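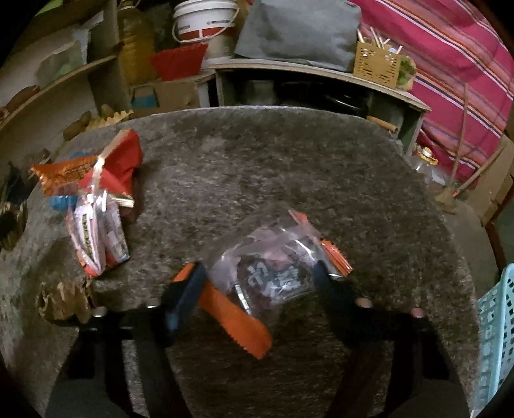

Speaker notes – Sorting Mixed Snack Packaging at Home
Fallville Household Waste Evening, second slot, Saturday

Slide 1. Title
Wait for the door to close. Give the running time: 20 minutes, questions at the end. The handout is the Fondico sorting card, one per household. Extra copies are by the entrance.

Slide 2. Scope
The talk covers one surface in one room: the table where snacks are kept, opened and left. Kitchen scraps, bottles and cans were covered in the first slot. If someone asks about batteries, refer them to the Kos depot counter.

Define the terms before going on. "Sealed" means a packet with all its seams closed. "Wrapper" means a packet with at least one open seam. "Outer bag" means any bag used to hold other packets. Multipacks produce all three, and this is where most of the confusion starts.

Slide 3. The Fallville count
We asked households to keep everything that came off the snack table during June and bring it in. Total items: 886. Of these, 222 were still sealed. Pause here. One item in 4 handed over as waste was food.

Expected question: were they past date? We did not record dates. Say so and move on. The Ivero count in the fall will have a column for it.

Slide 4. Why sealed packets get thrown out
Small packets are light and lie flat. Once they overlap with open wrappers of a similar color, the two are hard to tell apart at a glance, and the whole pile goes in the bin. Transparent film makes this worse – the eye reads the print and skips the film.

Crumpled paper is the other cause. A ball of brown paper takes up a lot of table for its weight and hides whatever is under it. Paper should be the first thing lifted.

Slide 5. Order of work
Read the steps at normal speed. People will want to write them down.

1. Lift the paper. Open each ball by hand, check inside, flatten it and set it to one side. Greasy paper goes in general waste. Small scraps count as paper too and are easy to miss beside the packets.

2. Pull out the large crinkled bags. Shiny film springs back when squeezed, so fold it in thirds and press from the closed end. Do not stuff small wrappers inside, as the sorting line at Kos reads a stuffed bag as general waste.

3. Separate the small packets one at a time. Check both end seams. Sealed to the left, open to the right. A mixed heap at this stage usually looks worse than it is.
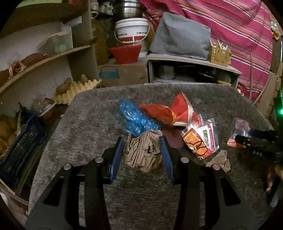

4. Collect the tear-off strips. These are the serrated edges from bags and pouches, and they are the items most often found on the floor. They are too small to sort at the depot, so put them in general waste.

5. Return the sealed packets to storage. Zip-top bags are fine for this, with one kind of snack per bag. A basket works if packets stand upright and the labels face out.

Slide 6. Bundles
Some multipacks come strapped. Cut the strap before storing, even if the bundle is neat. Strapped packets get opened from the outside in, and the ones in the middle are forgotten. Straps are general waste.

Slide 7. Surface
Felt and other fuzzy tabletops hold crumbs and paper fiber. Brush toward one edge with a dry, stiff brush, then vacuum. Do not use a wet cloth first.

Slide 8. Costs
Fondico has printed 800 cards. Reprints are available through the Fallville office on request. Skip this slide if we are running late.

Questions
Repeat each question into the microphone before answering. Leave slide 5 on screen until the room clears.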